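Teaching Software to Cope With a Crowded Table

By the staff of Rostside Review, July 2026

Genivov began as a company that wrote scheduling software for conveyor lines. It moved into two-armed manipulation after a customer asked for a program that could clear a mixed table without a fixed order of steps. The first version took two years and was thrown out.

The version now in use is called Fletik. It is a planner, and it sits between the perception code, which estimates what is on the table and where, and the controllers that drive the joints. It decides which arm goes for which object, and when one arm has to wait for the other.

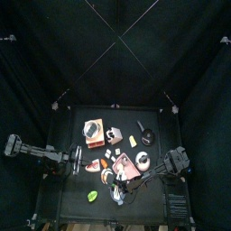 Assigning the arms is the hardest part of the job. When objects are far apart, each arm can be given its own half of the table and left alone. Put a toy stove, a toaster, a frying pan, a tilted pink tray and three small white cubes close together, with an arm coming in from each side, and the halves stop meaning much. A pan handle that points up and to the left takes up space well away from the pan itself, and the planner has to treat that space as occupied. A green leaf off by itself toward the front left is an easy pick by comparison.

Fletik handles this by reserving volumes. Before an arm moves, the planner claims the space the arm will sweep through and holds it until the motion ends. If the second arm needs any of that space, it gets a different object or it waits. The plan is recomputed 20 times a second, so a wait is usually short.

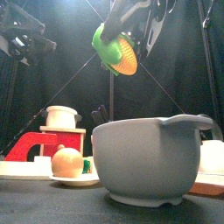

Earlier releases claimed space too generously. One arm would lock most of the table to pick up a single piece of toy fruit, and the other stood idle. The fix was to cut each motion into 5 segments and release them one by one as the arm passes. Genivov says this did more for speed than any change to the motors or the low-level control.

The perception side comes from Durán, a smaller firm that supplies the object models. Its software gives every estimate a confidence score, and the planner widens its margins when the score drops. Dark objects on a dark surface tend to score lower, and so do open containers seen at a steep angle.

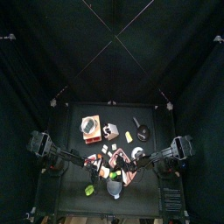
Testing is done in two stages. A new build first runs through 3,000 recorded layouts in simulation, and it must find a collision-free plan in 97 percent of them before it goes near hardware. Layouts that fail are saved and added to a separate list, which the engineers work through by hand.

The second stage uses real arms and household items. Logs from both stages are stored in the same format, so that a stall on the table can be replayed on a desktop machine with the same inputs. The replay tool was written in a week as a stopgap and is now the part of the package that customers ask for most.

The next release is planned for December. It will let an arm hand an object across to the other one, a move the current planner does not allow.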